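CHAPTER 7
Sorting, Trays and the Work Surface

Kianoush Ghaffari and Tülin Aydoğan

Chapter outline
7.1 The surface as part of the task
7.2 Trays and their arrangement
7.3 Colour as a sorting rule
7.4 Strays, spills and incomplete sorts
7.5 Recording the state of a bench
Review and practical work

Before you begin
Students should have completed Chapter 6 (Small Parts and Their Containers) and should be familiar with the terms bin, tray, kit and lot. A set of interlocking blocks in at least three colours will be required for the practical work, together with three shallow rectangular trays. Schools using the Plasmont kit will find the necessary items in drawer 2. The kit's parts list is reproduced in Appendix C under catalogue number 2515.

Introduction

Sorting is among the oldest forms of organised work. A grocer grading apples, a postal clerk at a pigeonhole frame and a child putting blocks away at the end of the day are all engaged in the same operation: each item is examined, a property of it is compared with a rule, and the item is moved to the place the rule assigns. The operation is so familiar that its parts are seldom considered separately. In this chapter they are.

Three elements will be treated in turn. The first is the surface on which the unsorted items lie. The second is the set of containers that receives them. The third is the rule itself, which in the elementary case is a rule of colour. Size, shape and mass are taken up in Chapter 8.

The surface deserves more attention than it usually receives. A plain surface in a strongly contrasting colour makes small items easy to find. A speckled surface is more forgiving of dust and scratches, and for that reason is common in kitchens, laboratories and classrooms, but flecks of dark grey or black may be mistaken for small dark parts. The difficulty disappears when the items are large and brightly coloured, and returns when they are the size of a screw or a bead. Lighting also plays a part. Glare on a pale bench can obscure fine detail in one area while leaving the remainder perfectly legible. 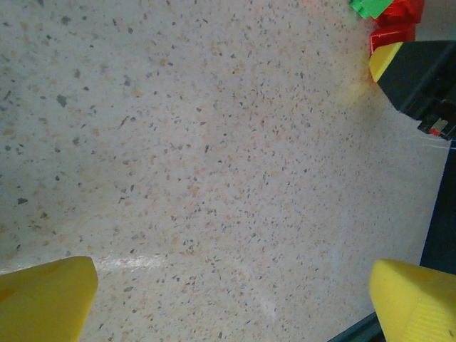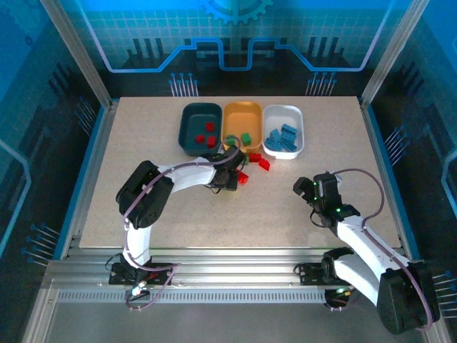 Figure 7.1 The speckled bench top at close range, and the same kind of surface with trays and coloured blocks set out.

The arrangement of trays is the second consideration. Trays placed side by side in a single row, at a constant distance from the worker, allow each to be reached with a similar movement. Trays that differ from one another in colour are more readily told apart, although the colour of a tray need not match the colour of its contents. Where the two differ, the rule must be stated in writing before work begins. The training workshop at Flulberg adopted this practice in September, and its instruction card is reproduced in Section 7.3.

A distinction must also be drawn between a tray whose contents lie apart and a tray whose contents are heaped. In the former, the items may be checked at a glance. In the latter, items underneath are concealed, and a wrongly placed item may go unnoticed until the tray is emptied. Heaping is acceptable in storage. It is poor practice in a tray awaiting inspection.

Items lying outside every tray are termed strays. The term carries no suggestion of error. At the start of a task all items may be strays, and at any point before completion it is normal for several to remain. A bench at a given moment shows a state and does not disclose the direction of travel: an observer who finds blocks both in the trays and on the table cannot determine from that alone whether the trays are being filled or emptied. Section 7.5 introduces the bench record, a short written form by which the direction and stage of the work may be made plain to the next person at the bench.

Key terms
Sorting rule: a statement assigning each item to one container on the basis of a named property.
Stray: an item that lies outside every container.
Heap: a group of items in which some conceal or rest upon others.
Bench record: a dated note of the contents of each container and the number of strays.

Learning outcomes
On completion of this chapter, the student will be able to state a sorting rule in a single sentence; select a work surface suited to the size and colour of the items; set out trays within comfortable reach; and complete a bench record in the Posau format.

7.1 The surface as part of the task

A work surface is commonly chosen for its durability or its price, and the person who will sort upon it is rarely consulted. The first exercise asks the student to examine the bench nearest to hand, without moving anything on it, and to note its colour, its finish and any marking that might be confused with a part.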